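I've been putting off choosing a colour for the spare room since March, and the sample pots have started multiplying on the windowsill. Every one of them looked perfect in the shop (of course) and then went on the wall looking like wet cement or a baby shower.

Loukia Papadakis from two doors up came over for a cuppa and told me to stop painting little squares straight onto the plaster. Get a big sheet of card, she said, paint the whole thing and carry it around the room with you. So I did, and oh my goodness, what a difference! The one I'd nearly bought nine litres of went purple by the window.
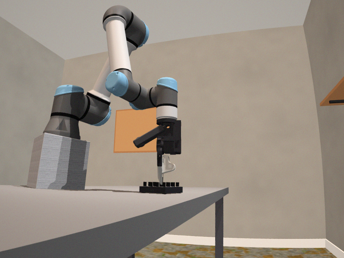
My other worry was grey, which I love and which my sister says makes a house feel like a dentist's. I think she's only half right. Grey gets gloomy when it's left on its own, but give it a bit of pale blue and some white, like the caps and tubes on that arm over its big grey table, and it goes all fresh and seaside. So I'm doing grey walls, white trim and a light blue lampshade I found in Humlow for $35 - my favourite thing in the house already.

Painting starts once I've found the good roller. I lent it to somebody and I have a horrible feeling it was Loukia.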